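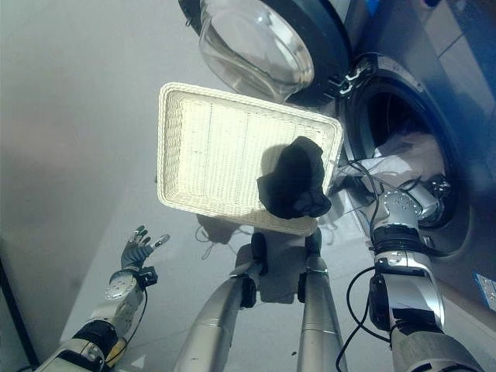
Sulus Dive Club – minutes of the September members' meeting

Held Tuesday at 7:30 in the room over the shop. Khadija Kettani in the chair. Last month's minutes were read and agreed, with one spelling fixed.

1. Pool nights
Khadija opened by saying how lovely it was to see so many new faces at the pool over the summer, and she thanked everybody who had stayed late to help rinse and hang the gear. The pool has offered us the later slot through the winter. After a good long talk – several members have early shifts – we agreed to take it and look again in the spring.

2. Compressor
The Plomex compressor now stands at 1678 hours. The filter was changed last week and the air test has been sent off. Members are kindly asked to write every fill in the log, even the quick ones at the end of the night.

3. Quarry weekend
We have 43 names down, more than the bunkhouse can take, so a few families have very kindly said they will camp. The deposit is 100 dollars a head, payable to Khadija by the end of the month. Ostapchuk will run the rescue refresher on Saturday morning and would like everyone to bring a whistle and a surface marker. Car sharing list is by the door.

4. Rental suits
Two of the Flulo suits have split at the knee. Agreed to try patching them before we spend any money on new ones.

5. Any other business
A blue mask in a hard case was left at the lake and is behind the shop counter. There was a warm round of thanks for the lemon cake.

Meeting closed at 9:10. Next meeting same time next month, same room.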